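Review: the Billalum two-arm bench, seen at the Clevport open day

Posted 28 Dec 2023

I went to the Clevport open day to look at one thing, the two-arm bench from Billalum. We are a small print finishing and mailing firm and we have been thinking for a while about whether a machine could take over some of the fiddly hand work. The brochure says "desk and office tasks", and paper is most of what we handle, so I booked one of the hosted slots. Mine lasted 35 minutes, with Abimbola Ekwueme from Billalum running it and a colleague, Damir Jurić, at the keyboard.

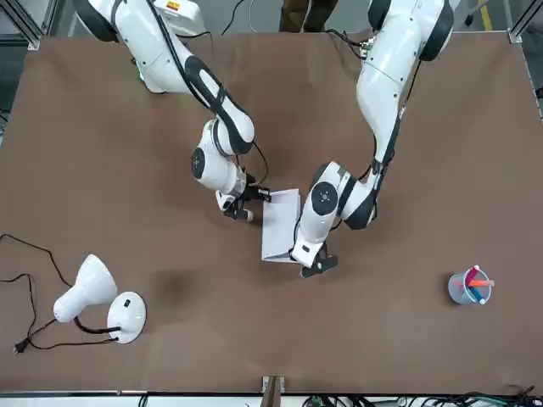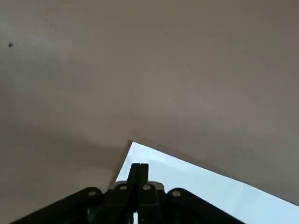
I should say first what is on offer. Billalum sells the bench as a set: two arms, two grippers, the cameras, the framework and the software, which is called Nonum. You can buy the arms on their own and fix them to your own table, but Ekwueme advised against it unless you have someone in-house who is happy to line everything up. We don't, so I am reviewing the full set.

Paper handling was what I had come for. A sheet of paper is hard for a machine. It bends, it sticks to the table and it slides about when you push it. I have seen other makers get round this with suction cups, and those work well enough until you want a fold. Billalum uses plain two-finger grippers, one on each arm, and the two arms share the sheet between them. I asked for five attempts at picking up a sheet and putting a crease in it. Four came out as I would expect from a new starter on their first morning. On the fifth the sheet slipped and Jurić reset it by hand.

The creases were not sharp. If you need a crisp edge you would still have to run a bone folder along it, or pass the work through a proper folding machine. Ekwueme agreed with this and said the bench is meant for short mixed jobs and that a folding machine will always beat it on a long run. I thought that was a fair answer. It does narrow down who should buy one.

Speed is the weak point. A single fold took longer than I would want to stand and watch. Jurić turned the speed up for me on one attempt and the arms moved faster between positions, but the grip itself stayed slow. He said this was set on purpose, and you can change it in Nonum if your material will stand it. With thin paper I would leave it alone.

Noise was better than I had feared. You could hold a normal conversation next to it. There was a low hum from the cabinet that I stopped noticing after a bit. Bear in mind that an open day hall is loud to start with, and in our packing room the hum might be more of a nuisance.

Nonum is easy to follow if you have used any sort of scheduling software. You see the camera views on one side and the list of steps on the other, and you can stop at any step and go back one. I liked that the stop button on screen is large and always in the same place. I did not like the menus for saving a job. There are two kinds of save, one for the positions and one for the whole task, and Jurić himself picked the wrong one at first. Names are limited to 20 characters as well, which will annoy anyone who keeps jobs by customer and date.

Teaching it a new job is done by moving the arms through the task yourself, several times over. I had a go. The arms are lighter to move than they look, though my shoulders knew about it by the end. How many times you have to repeat a task depends on the task. For the paper fold they had recorded 124 goes before the open day. Ekwueme was open about that figure and I was glad of it, as most stands would rather you thought the machine picked things up in an afternoon.

Set-up at your own site takes two days, according to the price sheet, and one of those is training. You need a level floor, a normal mains supply and enough room to walk round all four sides. The room to walk round would be our problem. We would have to move the franking machine.

On price, the bench is bought outright and the quote comes after a site visit, so I can't give a figure. The service plan is separate and costs £569 a month. For that you get software updates, a yearly visit and a loan arm if one of yours has to go back. You can go without the plan, but then repairs are charged by the hour and you wait your turn.

I also looked at the Akande single-arm unit on the next stand. It is quicker at picking up boxes and simpler to learn, and if your work is all cartons I would look there first. With one arm it could not do anything useful with a loose sheet, and the staff did not claim that it could.

Good points: copes with loose paper better than anything else I saw on the day, quiet, clear screen, straight answers from the people showing it.

Bad points: slow grip, soft creases, muddled saving, takes up a lot of floor.

I have given it three and a half out of five. We have not ordered one. Billalum has offered to run a batch of our own reply cards and return envelopes if I post them a box, and I have put that in hand for January. I will add the results under this review when I have them.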